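Search notebook Search Clear

2020-06-20
Posted by bench 2

Groker hand-held gripper pair, loan kit from Purnov. Trial entry 3. Charged both units overnight and checked the pivot screws before starting. Used the bed with the checked sheet again, box on the left, loose items to the right of it. The blue pads grip well on soft packaging. Opening width is fine for anything we sort.

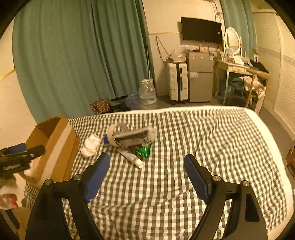

Can the pads be changed without sending the unit back? They come off with a small hex key, and Purnov sells spares at 12 a pair.

Squeeze force is all in the trigger, with no stop before full close. I would like one — light items need a steady hand. Purnov says a stop is due in July. Quote on the table is 3,335 for the pair with case, plus 400 for a year of service. The Yazzie kit costs less but has no spare pads listed.

Small round things are the harder test, so beads went on the list next to the shiny packs. 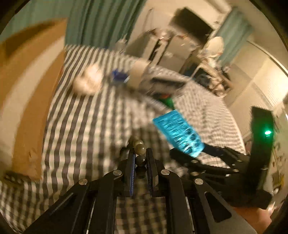
Still to do: repeat with the Gindel pads and compare wear, then ask Purnov if the service price covers the trigger spring. Loan kit goes back when that is done.

Recent entries
Yazzie kit, first look
Gindel pads, fitting notes
Groker trial entry 2
Charger fault, bench 2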